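工单标题：洗衣房三号滚筒烫平机出布后缎纹台布尺寸不齐、折叠机报“长度超差”
产品：Clastard 烫平折叠一体线
提交部门：Ashworth 宴会布草中心
处理人：Jamie Tapley
状态：已关闭，保留观察
最后更新：2024年9月19日

问题描述

白色缎纹台布过烫平机后，折叠机频繁报“长度超差”，整条线停机，需要人工按复位。棉质台布和餐巾过同一条线没有报警。五月换过一次烫平机的毡带，换完以后棉布一直正常，缎纹布当时不在用，宴会旺季开始后才重新上线，所以不能确定问题是从哪天开始的。

报警时布已经出了滚筒，停在折叠机入口的输送带上。操作工把布拿下来手工叠好，再单独入库。夜班一个班次最多复位过十几次，交接本上记的是“又停”，没有写时间，后面查日志花了不少工夫。

环境与设置

烫平机：双滚筒，蒸汽加热，毡带已更换
折叠机：控制器为 Oltel，固件未升级
布品：缎纹台布，面料供应商 Gorkow，同一批次
折叠程序：沿用棉台布程序，未单独建立缎纹程序
入口光电：两只，左侧为主，右侧为辅
日志中“长度超差”记录：319 条

已尝试的操作

1. 断电重启折叠机控制器。重启后第一批布通过，第二批开始又报警。无效。

2. 清洁入口光电的镜面。左侧镜面上有一层绒毛，清掉后棉布的长度读数稳定了一些，缎纹布照旧。部分有效，保留为每班清洁项目。

3. 把长度容差从默认值放宽到上限。报警次数减少，但叠出来的布上下边对不齐，客房部退回过一车。已改回默认值。

4. 降低滚筒速度。降速后报警没有变化，产量受影响，已恢复。

5. 更换右侧光电。换下来的旧件装到备用机上测试正常，说明旧件没坏。无效。

6. 比对布品本身。取一块报警的台布平铺测量，与标签尺寸一致，四边没有拉伸，缝边没有脱线。再取一块没报警过的，结果相同。排除布品裁剪问题。缎面反光明显，叠好以后上半部仍有斜向的软褶，底边基本是直的，上边和底边右端没有对齐，叠层略呈梯形。
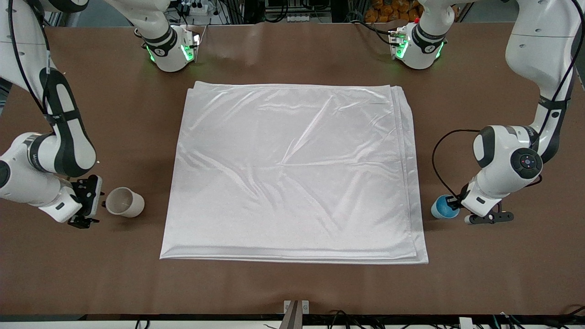

7. 检查进布方向。班组之间做法不一致：白班缎面朝上，夜班缎面朝下。按两种方向各过一车，朝上的一车报警多，朝下的一车只报了两次。到这一步才把注意力放到反光上。

日志分析

导出控制器日志，按报警前一秒的光电状态筛选。319 条报警里，绝大多数在报警之前左侧光电有一次极短的“无布”信号，随后又恢复“有布”。控制器把这次中断当成布的末端，开始计算长度，接着又看到布，判定实际长度与程序不符，于是停机。

棉布的日志里没有这种短中断。检查光电参数，反射阈值为 400，是针对哑光棉布设的出厂值。缎面经过光电下方时，褶皱处的反射角度变化大，接收值在阈值上下跳动。用手持终端实时看读数，布面平的地方远高于阈值，遇到斜褶会瞬间掉到 215，然后立刻回升。

毡带更换也有一点关系。新毡带比旧的厚，进布时张力没有重新调，布从滚筒出来时中段略松，容易带出斜褶。旧毡带时期可能也有，只是褶子小，没有触发报警。这一点没有旧数据可以核对。

处理过程

第一步，新建缎纹程序，不再借用棉台布程序。长度和宽度按标签尺寸输入，容差保持默认。

第二步，在新程序里把反射阈值从 400 降到 180。降得太低会把输送带本身误认为布，所以先空转输送带看读数，确认空带读数低于新阈值再保存。

第三步，打开信号滤波。原来为零，改为控制器允许的最小一档。滤波时间调长以后，两块布间距太近会被当成一块，试过第二档就出现了，退回最小档。

第四步，重新调毡带张力。停机、断蒸汽、等滚筒降温后再操作，两侧张紧螺杆要同步转，每转一圈量一次两侧距离。调完先过一车废布，确认毡带不跑偏。

第五步，统一进布方向，一律缎面朝下。已写进岗位卡，贴在进布端立柱上。

验证结果

按新程序连续过布 1,715 块，白班夜班都有。“长度超差”报警三次，其中两次是操作工两块布叠着送进去，属于正常报警；另一次原因不明，日志里没有短中断，左右光电同时变为“无布”，怀疑布角卷起。折叠后的对边情况由客房部抽查，没有退货。

棉台布程序没有改动，切换回棉布后过了一车，正常。

遗留事项

控制器断电后会自动回到上一次保存的默认程序，也就是棉台布程序。夜班如果断过电，开机后要手动选缎纹程序，否则问题会重现。已向 Oltel 提问能否按班次记忆程序，尚未收到答复。

Gorkow 下一批缎纹布的光泽可能与本批不同。到货后先拿几块过线看读数，再决定阈值要不要动，不要直接沿用。

右侧光电换下的旧件已贴标签放回备件柜，可继续使用。

补充留言

夜班组：岗位卡上“缎面朝下”几个字太小，进布端灯光暗，看不清。能不能换大一号的。

Jamie Tapley：已重印，明早贴。另外请在交接本上写报警时间，只写“又停”没法对日志。

夜班组：收到。昨晚断过一次电，开机后选了缎纹程序，没有报警。

Jamie Tapley：好，工单先关。再出现“长度超差”请直接在本单下回复，不用新建，附上时间和当时用的程序名。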